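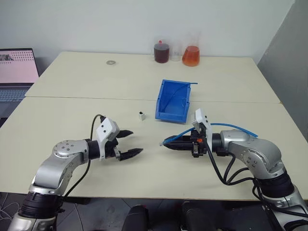 ## Week 5: two arms, two tables

Hello all, Remo here. Alois Haslinger has lent me his slot, so we get the double session on the Plirkberg bench and can finally do some proper handovers!

Before you touch anything, look at the two grippers. The left one is open and the right one is closed, and I'd like you to get into the habit of saying that out loud to your partner (yes, really). Most of last year's bumps came from one person assuming.

Today's task:

1. Pick up the white cube by its black knob with the left arm.
2. Pass it to the right arm over the middle of the table.
3. Drop it in the blue bin.

Keep the speed at 20 per cent until you've had 5 clean passes in a row, then go up to 64 if you're feeling brave. I got over 21 tries in before my first good one, so don't sulk.

Mind the cables under the right wrist, they like to snag when you turn it. The bottle, beaker and flask along the back are for the Cela group's pouring exercise in January, so leave those be.

Log sheets go to Alois by Thursday, please, with both names on.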